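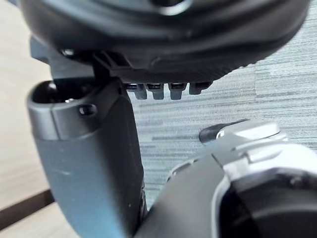 4. Putting the cabinet in use

These steps are for the low Grisimlow cabinet with hinged doors and one shelf inside each compartment. Please read the whole section before you begin.

4.1 Place the cabinet on a level floor. Carpet tiles are suitable, but wait 30 minutes and check again, as the feet sink a little.

4.2 Unlock the doors and open them fully. Do not lean on an open door.

4.3 Choose the height of the shelf. There are 3 positions. For folders which lie flat, Herside recommends the middle one.

Note: If a folder is still in its plastic wrapping, take the wrapping off before storing. Wrapped folders slide on each other and the pile will not stay straight. 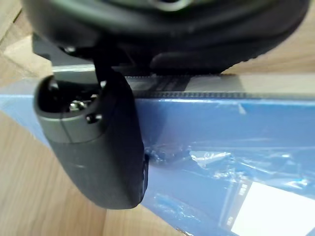 4.4 Put the folders on the shelf with the spine to the front. Begin at the left side and keep the heaviest ones at the bottom of the pile. The maximum load of the shelf is 31 kg.

4.5 The top may be used for laying down a folder while you sort. Push it back from the front edge before you close the doors.
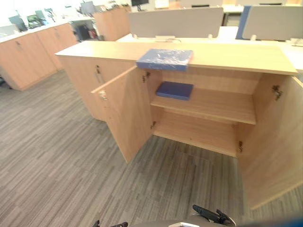 Photo: Herside / Budow office guide

4.6 Look at the hinges while the doors are open. Each door has an upper and a lower one. If a door hangs low, turn the side screw of the upper hinge by a quarter turn, close the door and look again.

CAUTION: Keep fingers away from the hinge side when the door is moving.

4.7 Close the left door first, then the right door, and turn the key. The key number is 1083 for all cabinets of this series. Write it down in a safe place.

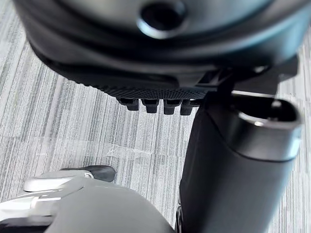 Hjaltadóttir wrote to us that on striped carpet tiles her doors began to rub after one month, and that the cure was to level the feet again before touching any hinge screw. We agree with this order of work. For levelling the feet, see section 3.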